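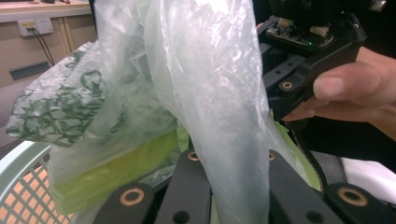 Vielleicht fange ich mit dem Geräusch an. Wenn man in unserer Küche die unterste Schublade aufzieht, raschelt es, und zwar so, dass der Kater aus dem Schlafzimmer kommt, weil er denkt, es gibt etwas. Es gibt aber nichts, es sind bloß die Tüten. Tüten in Tüten, Tüten neben Tüten, Tüten, die sich hinten über den Rand der Schublade geschoben haben und dort seit Jahren ein Eigenleben führen, bis die Schublade nicht mehr richtig zugeht und man mit dem Knie nachhelfen muss.

Am letzten Wochenende bin ich also drangegangen. Eigentlich wollte ich nur den großen Trichter suchen, den ich für den Holundersirup brauche (die ersten Dolden am Bahndamm sind schon auf, viel früher als sonst, finde ich, aber das sage ich wahrscheinlich jedes Jahr). Der Trichter war natürlich nicht in der Schublade. Dafür saß ich eine halbe Stunde später auf dem Küchenboden, den Rücken an der Spülmaschine, und um mich herum lag alles, was knistert.

Ich muss dazu sagen, dass ich aus einer Familie komme, in der man Tüten aufhebt. Meine Großmutter hat sie gewaschen, mit den Zipfeln nach unten auf die Leine gehängt, zwischen die Geschirrtücher, und wenn Wind ging, blähten sie sich auf wie kleine Fallschirme. Danach wurden sie glattgestrichen und in Dreiecke gefaltet, immer von unten nach oben, bis nur noch ein festes kleines Päckchen übrig war, das man in die Handtasche stecken konnte. Ich habe das als Kind stundenlang gemacht, und ich kann es heute noch, ohne hinzuschauen. Nur tue ich es eben nicht. Ich stopfe. Man kommt vom Einkaufen, die Butter muss in den Kühlschrank, das Telefon klingelt, und schon ist die Tüte wieder in der Schublade, zusammengeknüllt, mit einem Kassenzettel drin.

Und dann die Sorten! Es gibt ja die großen weißen, milchigen, die so dünn sind, dass sie schon beim Anschauen Falten werfen. Die hebe ich auf für nasse Badesachen und für die Schuhe im Koffer. Dann die bedruckten, von denen ich mich besonders schwer trenne, zum Beispiel die mit den dunkelgrünen Blattranken, auf halb durchsichtigem Weiß. Von der weiß ich beim besten Willen nicht mehr, woher ich sie habe. Ich hatte lange den Blumenladen Kushnir im Verdacht, aber dort wird in Papier eingeschlagen, ich habe extra darauf geachtet, als ich neulich Pfingstrosen geholt habe. Vielleicht war ein Geschenk darin. Sie sieht jedenfalls so aus, als wäre einmal ein Geschenk darin gewesen, und das reicht mir offenbar schon als Grund.

Ja, und zwischen den Tüten leuchtete es auf einmal gelbgrün. Durch das Plastik hindurch, so eine richtig grelle Limettenfarbe, rechteckig, und mein erster Gedanke war: ein Schwamm. Mein zweiter Gedanke war, dass ich im Oktober genau so etwas gesucht und dann neu gekauft habe. Wir hatten damals die Fenster gemacht, und ich war mir ganz sicher, noch einen Vorrat zu haben, und habe das auch sehr laut vertreten, und dann war keiner da und ich bin am Samstag kurz vor Ladenschluss noch einmal losgelaufen. So etwas vergisst man in einer Ehe nicht. Mein Mann hat diesmal nur kurz über den Rand seiner Zeitung geschaut und gar nichts gesagt, aber man kann auch sehr deutlich nichts sagen.

Ich habe dann angefangen zu sortieren, und das geht bei Tüten schlechter, als man denkt. Sie bleiben nirgends liegen. Man macht einen Stapel mit den großen und einen mit den kleinen, steht auf, um das Fenster zu schließen, und vom Luftzug ist alles wieder eins. Beim zweiten Anlauf habe ich die Suppenteller genommen und auf jeden Haufen einen Teller gestellt. Das hat gut funktioniert, abgesehen davon, dass der Kater sich zwischen die Teller gelegt hat und nicht mehr wegzubewegen war.

Zwischendurch rief Shabnam an. Shabnam Shaikh kennen die Älteren hier vielleicht noch, sie hat vor Jahren den schönen Gastbeitrag über das Einmachen geschrieben, und wir haben früher im selben Haus gewohnt, sie im dritten Stock, ich im zweiten. Ich erzählte ihr, was ich gerade mache, und sie sagte, sie habe ihre Tüten abgeschafft. Ganz und gar. Sie hat zwei Stoffbeutel an der Wohnungstür hängen und einen im Auto, und wenn sie ohne Beutel einkaufen geht, trägt sie die Sachen eben auf dem Arm nach Hause. Ich habe das einen Moment lang sehr bewundert. Dann fiel mir ein, dass sie bei unserem letzten Treffen drei Gläser Quittengelee von mir bekommen hat und mich fragte, ob ich vielleicht eine Tüte für sie hätte. Ich hatte eine! Sie hat sehr gelacht, als ich sie daran erinnert habe, und dann haben wir noch lange über ganz andere Dinge gesprochen, über ihren Umzug nach Cusbridge, der nun wirklich kommt, und über die Frage, ob man einen Flügel mitnehmen soll, auf dem keiner spielt.

Nach dem Telefonat war es draußen schon fast dunkel und ich hatte erst den halben Haufen geschafft. Also habe ich mir einen Tee gemacht und mich hingesetzt und gefaltet. Streifen legen, die Luft herausstreichen, unten anfangen, Ecke auf Kante, umklappen, wieder Ecke auf Kante, und das letzte Stück hineinstecken. Die dünnen weißen sind die schwierigsten, die rutschen einem weg und laden sich auf und kleben dann am Ärmel. Die festeren gehen wie von selbst. Meine ersten Dreiecke sahen aus wie etwas, worauf jemand gesessen hat, aber nach einer Weile war das Gefühl in den Fingern wieder da, und ich habe, ich gebe es zu, mitgezählt. Am Ende waren es 44 Dreiecke. Vierundvierzig! Und da waren die kaputten schon weg, die mit den gerissenen Henkeln und die mit Löchern und die eine, in der Zwiebelschalen waren.

Untergebracht habe ich sie in dem alten Blechkasten von Lokach, in dem früher die Weihnachtsplätzchen waren und der seit dem Winter leer auf dem Schrank stand. Er passt genau in die Schublade, wenn man den Deckel weglässt. Stehend, wie Karteikarten, vorne die kleinen und hinten die großen. Die mit den Ranken habe ich nicht gefaltet. Ich hatte sie schon in der Hand und habe sie dann glattgestrichen und zu den Geschenkpapieren gelegt, falls doch noch jemand Geburtstag hat.

Für die Gummibänder und Clips habe ich eine leere Teedose genommen, und die Gefrierbeutel haben jetzt wieder ihre Schachtel. Da war übrigens eine angebrochene Rolle dabei, die noch aus der alten Wohnung stammen muss, von Lirkura, mit einem Preisschild aus einem Laden, den es schon lange nicht mehr gibt. Ich habe sie trotzdem behalten. Ein Gefrierbeutel wird ja nicht schlecht, oder? (Falls doch, schreibt es mir bitte, ich lerne gern dazu.)

Den Trichter habe ich am Abend dann noch gefunden, im Keller, im Eimer mit den Wäscheklammern. Fragt mich nicht. Der Sirup ist inzwischen angesetzt und steht unter einem Tuch auf der Fensterbank, und die ganze Küche riecht danach. Ich mache ihn wie jedes Jahr mit Zitronen und etwas weniger Zucker, als im Rezept von meiner Tante steht, bei der einem der Löffel im Glas stehen blieb. Die Dolden schüttle ich nur aus, gewaschen wird nichts, sonst ist der ganze Duft fort, und die kleinen Käfer dürfen vorher eine Stunde lang auf dem Balkon ausziehen.

Die Schublade geht jetzt mit einem Finger zu. Ich habe sie am Montag sicher zehnmal auf- und zugemacht, einfach weil es so angenehm war, und mein Mann hat sie auch einmal aufgemacht und eine Weile hineingeschaut. Dann wollte er wissen, wie man eines von den Dreiecken wieder auseinanderbekommt, und ich habe es ihm gezeigt, und danach lag die Tüte offen auf der Arbeitsplatte, und wir haben beide so getan, als würde der andere sie wieder zusammenfalten. Gestern früh war sie weg. Ich habe im Kasten nachgesehen, da war sie nicht. Sie steckte dahinter, zusammengeknüllt, ganz hinten am Rand.

Wenn jemand von euch eine bessere Lösung hat, immer her damit. Meine Schwägerin schwört auf einen Stoffschlauch mit Gummizug, oben stopft man hinein und unten zieht man heraus, und sie hat angeboten, mir einen zu nähen, mit Hühnern drauf. Ich überlege noch. Zu den Hühnern würde ich ja sagen, nur wüsste ich nicht, wo ich ihn hinhängen soll, an dem einzigen freien Haken hängt schon der Kalender. Beim nächsten Mal schreibe ich dann über den Sirup, mit Mengenangaben, versprochen, danach haben schon zwei von euch gefragt.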